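Getting the house ready for a funeral reception

When my uncle died in October we had everyone back to my mother's house in Ellwood after the service, and I learned a lot about feeding mourners out of one small kitchen! I'm passing it on while I still remember it.

Clear the fridge the night before, all of it, down to the mustard. People bring casseroles whether you ask them to or not, and ours had 2 shelves full before breakfast. Put masking tape on the bottom of every dish and write the owner's name on it as it comes through the door (the lid won't do, lids wander).

Borrow a big coffee urn and fill it before you leave for the church. I buy a pack of 200 paper napkins and it always goes, partly on cake and partly on tears.

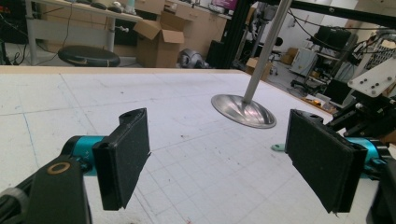 Ginette Grewal wrote to me after I first put these notes up and said to keep one burner free for a plain pot of soup, as the closest family won't touch the sandwiches but will usually drink something warm from a mug. I tried it for my aunt and she had two mugs, so it's in my notes now.

Coats go on the bed in the back room, and a basket by the front door takes the sympathy cards. Write on the back of each envelope what came with it – flowers, a pie, a ham – and the thank-you notes will be so much easier in a month's time.

Oh, and run the dishwasher while people are still eating. Leave the roasting pans to soak overnight and go to bed.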